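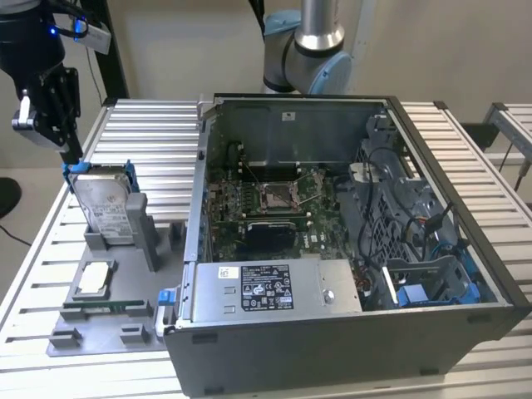 Learning to love old computers (and the quiet joy of fixing them)

9/21/23

I have been meaning to write this one up for ages, mostly so I stop repeating it to everybody who comes over and asks why there is a tower under the kitchen window again. Short version: I fix up old office desktops, and I love it, and I think more people would love it too if they gave it one rainy afternoon!

It started in March, when the dentist's office on Okstead Road put a row of old towers out by the recycling bins. I asked at the front desk if I could take a few and came home with 3 in the back of the car, plus a box of power cords that I am still untangling. I had no plan at all. I just hated the idea of them going in the crusher when all most people want is a machine that opens email and plays a bit of music.

The first one took me the whole weekend. I didn't know you were meant to press the power button after unplugging to drain what's left, I didn't know which screws mattered, and I put the memory back in wrong and got nothing but beeps (those beeps are a code, by the way – write down the pattern, look it up, and you're halfway there). When it finally came up I did a lap of the living room.

Where the money goes

Hardly anywhere, which still amazes me. My limit is 50 dollars a machine, and I've only gone over it once. Nearly all of that goes on a solid state drive. If you change one single thing in an old computer, change that! The machine I'm typing on used to take so long to start that I'd go make toast, and now it's ready before I've pulled the chair in. After that comes memory, which you can often get for pocket change from a parts seller. Fresh thermal paste on the processor is worth doing while you're in there, and a small tube lasts forever.

I buy most of my bits from Bava, a tiny shop two towns over with drawers up to the ceiling and a radio that's always on. They'll test a stick of memory for you at the counter, and they never once made me feel silly for asking what a standoff was.

What to put on it

This is the part people worry about, and it's so much easier than it used to be. I put a light Linux desktop on nearly everything. You make a USB stick, you start from it, you answer a handful of questions, and that's that. I set up the browser, a letter writing program, a card game or two, and a big clear button for video calls. I stick a note on the side with the password rules and a reminder to shut it down properly.

Before any of that, the old drive gets wiped or it comes out. I'm strict about it. These were office machines, and somebody's records may have been on them. The ones that won't wipe I drill, out in the yard, with safety glasses on.

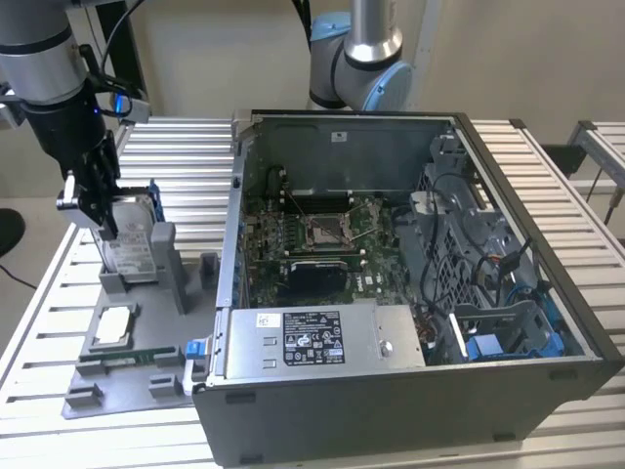

Isness wrote in under my last post to ask if pulling the old drives wasn't a bit wasteful, when plenty of them have years left and could go in as a second disk for photos. Fair point, and I've come around on it! If a drive wipes clean and the health check looks good, I now keep it as extra storage, as long as the important stuff is also saved somewhere else. I've got a shoebox of them with the test results taped on.

So far 11 machines have gone out the door. Some went to neighbors, one went to my aunt (who now beats me at online rummy every single night), and the rest went to Lema, the after-school club behind the library. The kids there helped me with the last batch. I figured I'd be doing the work while they watched, and within the hour they had the covers off and were arguing over who got to put the fans back.

If you want to try it, start with an ordinary office tower. They're roomy inside, a lot of them open without tools, and the manuals are free online. Take pictures of every cable before you pull it. Keep the screws in an egg carton, one cup per step. Touch bare metal on the case before you touch the parts, and leave the power supply closed, always.

Next up is a laptop with a sticky spacebar and a hinge that sounds like a haunted house. I've already ordered the hinge.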